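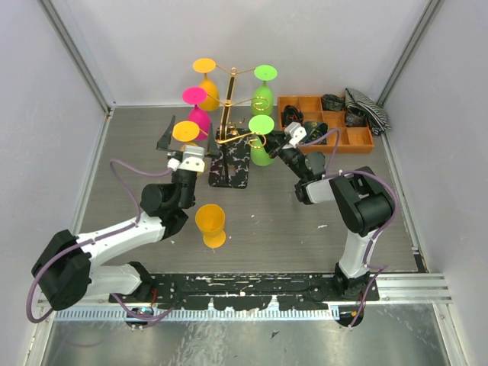
According to Raíssa Miranda, hanging glassware is a harder test for a home-built robot than stacking blocks, as a stemmed glass has to be taken by its foot or bowl while its neighbors stay still. Her view is often repeated among users of the Palard bench, a two-armed tabletop robot built at the Marinho shared workshop.

Palard is an amateur automation project begun by Anil Menon and Marlene Bragança. The arms are mounted at the front edge of an enclosed table, and each ends in a black two-fingered gripper. Cables are led along the outside of the links, with slack left at the elbow - an arrangement adopted after an early cable was pinched in a joint.

The bench is used mainly for household tasks. In the glassware task, colored stemmed glasses are hung upside down on a rack with gold arms, and others may be placed upright on the table. A wooden organizer tray is kept at the back for sorting work. The control program, named Kudis, was written by Menon and allows each arm to be run alone or as one of a pair.

Parts for the first version cost 2,000 dollars, paid for by workshop members. A log kept during August lists 126 trials of the glassware task, each limited to 25 seconds. Bragança has stated that the time limit was set too low for work near the rack post, and Miranda has asked for it to be removed.

The build notes were last revised on 3 October 2020. A second bench, Jillell, is planned with shorter forearms and a table 20 centimeters deeper.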